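Sorting at the Source: Disposable Cups and Bottles in the Prestside Study Hall
Student Project Report, Pilkington College
Submitted 16/04/2019

1. Background

The Prestside study hall is open to all residents of Gornureo House and is used most heavily in the evenings. It has two general waste bins and, until this project began, had no separate container for recyclable drink bottles. The cleaning contractor, Brondau, had advised the college that bags from the hall could not be accepted as recycling in their existing condition. The project group was asked to examine what was being thrown away and to recommend changes before the July break.

2. Method

Bags from both bins were collected at closing time and opened on a covered table in the service area. Items were placed in one of four groups: cups, bottles, food packaging and other. Gloves were worn throughout. Bags containing broken glass were set aside and not sorted. Lids were counted with the cup or bottle they belonged to where this could be determined – loose lids were recorded as other.

3. Results

The group sorted 146 drink containers. Of these, 100 were cups and the remainder were bottles. A total of 64 cups still held some liquid, mostly coffee or tea, and this was the main cause of soiling in the bags. Bottles were generally cleaner, although many had been thrown out with the cap on and a little water left inside.

Food packaging was recorded by weight only and is reported in the appendix. The weights for the first evening are missing, as the scale had not been returned from the chemistry laboratory.

4. Discussion

Cups and bottles were regularly found in the same liner. Printed paper cups presented a particular difficulty. Residents who spoke with the group believed that all paper cups could be recycled, while the guidance supplied to the college excludes any cup with a plastic lining. Colour alone is a poor guide, and signs should show the shape of the item as well as its name.

Liners also require attention. Where the liner was folded well over the rim, it stayed in place as the bin filled. Where it was not, it slid down and liquid collected underneath.

5. Recommendations

The group recommends a separate bottle bin beside each general waste bin, a small pail for leftover liquids near the sink, and a larger size of liner.

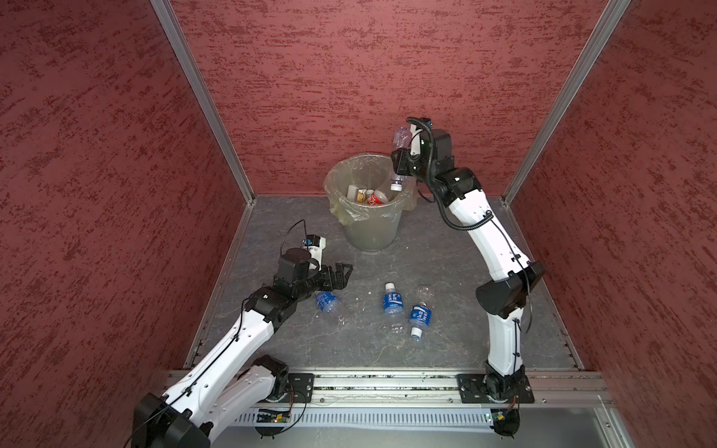
The bottle bins should have a narrow round opening, so that a cup does not fit through easily. The group further recommends that the sort be repeated next term, using the same four groups, and that the results be posted at the entrance to the hall.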